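Section 4. Getting the Sorting Cell Ready for a Shift

Trollard Two-Arm Cell, Operator Guide
Revised May 2022
Written for the supply and returns room at Martens

4.1 What this section is for

Sections 1 through 3 covered power, network and the emergency stop. You need all three signed off before you touch anything in here. From this point on the guide is about the part most of you have been asking for, the daily work: laying out the returned items, waking up the arms, and handing the tedious half of the job over to them.

If you've worked returns for any length of time you know what the tedious half is. Cables. Leads. More cables. In April we handled 752 returned kits by hand, and every one had to be opened, untangled and put away before anyone could get to the checking, which takes a trained eye. The cell is meant to take on the picking up and putting down. The checking stays with you, and you'll have a lot more time for it!

4.2 Before you start

You will need:
Your operator badge
The shift sheet (green clipboard by the door)
The returns for your first batch
A clean, dry cloth

Tie back long hair and take off lanyards. Sleeves above the wrist, please.

CAUTION: Never reach over the front rail while the arms are enabled, even if both have stopped moving. A stopped arm may only be waiting for its next instruction.

4.3 Laying out the work area

1. Press PAUSE, then turn the mode key to SETUP. Take the key out and keep it on you.

2. Wipe the floor of the cell. Dust and paper scraps confuse the overhead view far more than you'd expect.

3. Set the containers in a row along the back wall. Leave open floor in front of them. The arms need that space to set things down and change their grip.

4. Put loose cables in the open containers. Tangles are fine. Don't spend your morning combing them out, that's the whole point of having the cell.

5. Place small items flat on the floor to the left, with a finger's width between them.

6. Step back and look at the layout from the front. Anything hanging over the front edge should be clear of both mounting plates.

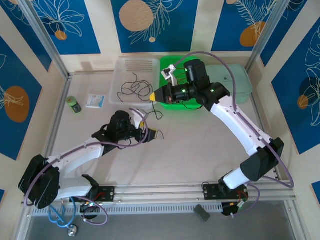
7. Put the key back and turn the mode key to READY. The panel shows the batch number and asks you to confirm. Check it against the shift sheet before you press YES.

8. Stand behind the floor line and press START.

NOTE: The first move of the day is slow on purpose. Both arms travel their full path at reduced speed before they pick up the pace. Let them finish. If you press START a second time the check begins all over again.

4.4 Running a batch

This is the fun bit. During a batch the left and right arms share the floor between them, and the planner (Paltari, the name you'll see at the top of the panel) decides which one goes first. You don't have to steer. Your job is to watch the first few picks, then get on with your own bench and listen for the chime.

One chime: batch finished, come and check it.
Two chimes: an item needs a person. Go and look at the panel.
Continuous tone: stop. Follow Section 3.

When you get two chimes:

1. Press PAUSE and wait for the panel to read SAFE TO ENTER.

2. Look at which item is marked on the panel. Nine times out of ten it is a cable hooked over the rim of a basket, or two leads knotted together.

3. Free the item and put it back where it was. You don't have to match the position exactly.

4. Close out with RESUME.

If you get two chimes on the same item three times in a row, take it out and do it by hand. Write it in the log. We want to hear about these, they're how the picking gets better. 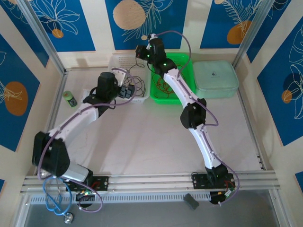 Photo: Kathleen Cullinane

Keep an eye on the cables that belong to the arms as well as the ones being sorted. They have to bend with every move, so they're left with some slack. At the start of each batch make sure they run freely and that none has caught on a basket or slipped under a mounting plate. If one has, press PAUSE, turn the key to SETUP, and free it with your hand flat. Don't pull from the connector end.

CAUTION: Do not tape, tie or shorten an arm cable. Call Gimeo support if one looks worn.

4.5 Who does what now

Plenty of you asked about this at the walk-through, so it gets its own heading.

The returns bench is still staffed on every shift. What changes is how the hours are spent. Sorting used to fill the first half of the morning; it now runs alongside checking, and the person on the bench moves between the two. Inspection, labeling and the decision to keep or scrap an item are human jobs and will remain so. The cell has no say in any of them.

There is one new role, cell lead, which rotates weekly. The lead does the layout in 4.3, answers chimes and fills in the log. You need to have finished the training and run 138 supervised picks before your name goes on the rota. That sounds like a lot but it goes by quickly, and several people have told me they were sorry when it was over.

If you'd rather not be cell lead, tell your supervisor. It is voluntary and it stays voluntary.

4.6 Looking after the gripper fingers

The fingers are the part you'll get to know best, and I'll admit to being very fond of them. They do the work our own fingertips used to do four hours a day, and they wear in much the same way, from the tips back.

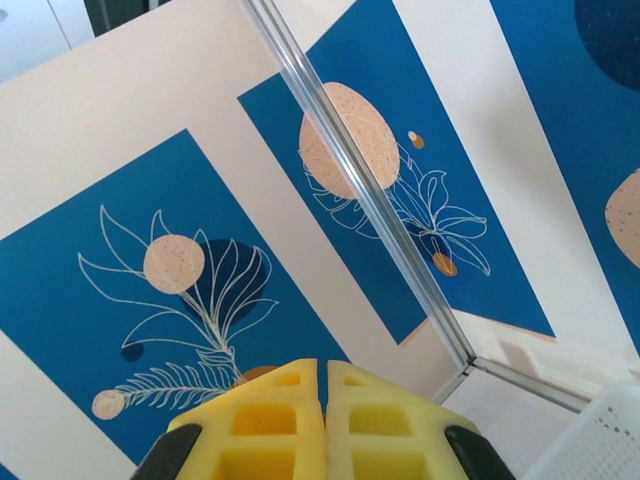
Inspect the fingers at the end of every shift, with the key in SETUP and in your pocket. Start with the tips and work down. The yellow foam is molded with a grid of deep pockets, and grit likes to settle in them, so go over both fingers with a soft dry brush and then check the ribs between the pockets for splits. Press each rib lightly with a thumb. It should spring back at once. Finish by looking at the seam where the two fingers meet: with the gripper closed, it should be narrow and run straight.

Clean the fingers every 1000 picks and replace them at 2000, or sooner if you find a split. The pick counter is on the second page of the panel. Always change both fingers of a gripper together, and reset the counter when you're done.

NOTE: No solvents, no alcohol wipes on the foam. Dry brush only.

4.7 End of shift

1. Let the current batch finish, or press PAUSE and choose END EARLY.
2. Turn the key to SETUP and wait for both arms to park.
3. Move sorted items to the checking bench.
4. Inspect the fingers (4.6).
5. Fill in the log, including anything you had to do by hand.
6. Hang the key on its hook.

Continue to Section 5, Reading the Log.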